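Clinar open storage bins, set in mixed colors

Filed under: Home, storage, reviewed in July

I don't trust storage products that come with a lifestyle attached. The leaflet packed with these bins talks about a "calmer home," and they are plastic boxes with no lids. I bought them anyway, because the shelf by our back door had turned into a heap of dog toys, gloves and dead batteries, and the shoebox that was supposed to hold it all had given up.

What you get

Rectangular bins with open tops, sold as a mixed-color set. You don't pick the colors. Mine included a turquoise-blue and a light pink, and I would have paid a little extra for plain gray. Larkthorpe sells something similar in gray, though the last time I looked it was out of stock, and the one before that I returned with a split corner.

There's no label holder and there are no handles. The listing calls the rim a "comfort grip." It's a thin raised edge. You can lift a bin by it, and that is as far as the comfort goes.

Using them

I gave the blue one to the dog toys and the pink one to whatever didn't have a place. The first surprise was how much I liked having no lid. I had marked it down as corner-cutting, but a lid on a toy bin gets taken off once and then lives behind the couch. With an open top, a tennis ball goes in from a few steps away, or near enough.

The second was less welcome. The inside is glossy and the floor is flat, so anything round goes wandering whenever you pick the bin up. A ball alone in there rolls end to end and makes a racket. Fill the bin and the problem goes away. A folded dish towel on the bottom also fixes it, though I resent having to supply one.

The gloss shows dust too. It wipes off with a damp cloth, but you'll notice it in the blue long before you notice it in the pink.

How strong are they?

The listing says each bin holds "everyday loads," a phrase that could mean anything. I put a 600 gram bag of dog treats in the pink one along with the gloves and a flashlight, and carried it up and down the stairs for a week or so. The rim flexed a bit at the long side. It didn't crack. I wouldn't load one with canned food and lift it by the edge, and I wouldn't stand on one, whatever the reviewer with the step stool idea has to say.

Set down on a tabletop they slide easily, as there are no rubber feet. Set down on a shelf, that's handy. On the hall table it means the dog can move the whole thing with her nose, and does.

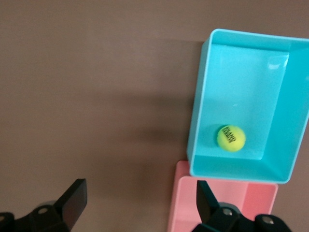
Price and verdict

I paid 58 for the set, shipping included, and that's too much for molded plastic. The older Bonau crates I have in the garage cost less and have survived three winters out there, but they're ugly and too big for a shelf. The Clinar bins fit where I needed them to, and the shelf is clear for now.

Would I buy them again? At full price, no. If they drop by a third I might get another set for the bathroom, and I'd still be hoping for gray.

3 out of 5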